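Week 6: Can Machines Do Chores Yet?

Reading for Thursday: the Stivis lab report, sections on doors and drawers only. Skip the appendix unless you like tables.

Last week we finished with factory robots, and several of you asked the natural question. If an arm can weld a car body all night, why does no one have one putting the plates away? That's a great question, and the short answer is that the car body is held in exactly the same spot every time. The plates are not. Today is about what happens when the spot moves.

1. What counts as a chore

For this course a chore is a job with a goal that a person could state in one short sentence (clear the table, sort the bolts, put the books back) and no fixed list of motions for getting there. Notice that this takes in plenty of shop-floor work too. Restocking a parts shelf is a chore. Driving the same screw into the same hole is a motion.

Keep that split in mind when you watch a demo video. Ask which one you are looking at!

2. Where things stand

Floors: good. Robot vacuums work because the floor is flat, the dirt doesn't need to be grasped, and missing a patch costs very little.

Picking from bins: good and getting better. The Plolico line we looked at in Week 2 runs with suction cups and a camera overhead, and it can try again when a pick fails. Retrying is a big part of why it works.

Folding: fun to watch, slow. Cloth changes shape every time you touch it, so the robot has to keep looking again.

Doors and drawers: this is where I get excited, because it sounds so easy. A hinged door can only move along one arc. Pull a little off that arc and the fingers slip or the whole cabinet shifts. A person feels this in the wrist and corrects without thinking. A robot has to work out the arc from what it sees and feels, and it often has to do it with two fingers.

3. The Dasau trials

Dasau is our running case for the rest of the term. The project logged 2,098 attempts at opening, reaching into and closing household furniture. Please read the failures before the successes. Many of them come from the approach: the hand arrives at a bad angle and nothing it does afterward can save the grasp. Others come at the very end, when the door is nearly shut and the fingers are still in the way.

Closing a double-door cabinet makes a good exercise. Two doors, two arcs, and both swing out into the space where the arms want to be. Which one first? Does the second arm wait, or does it start while the first is still moving? Sketch your answer from the starting position below, and mark where each hand would make contact. 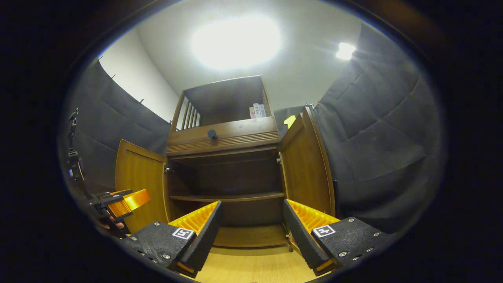
I would push back on treating this as a hardware problem, one reader of last term's notes wrote to me. Give a patient person a pair of simple grippers and they will shut the doors, so the fingers are good enough and what's missing is the judgment. I think that's mostly right, and it is a hopeful way to see it – software can be copied to every machine at once. My one worry is touch. The person in that argument still feels the push of the door through the handle of the tool, and many robot arms get much less than that.

4. Questions to bring to section

Would you call the Lü kitchen arm a chore machine by our definition? It stirs very well, but someone else sets out the pot.

How many failed tries would you put up with in your own home before you did the job yourself? Does your answer change for glassware?

Pick a chore you did this morning and write down every point where you used touch instead of sight. Go slowly, there are more than you expect. Bring the list on Thursday, handwritten is fine.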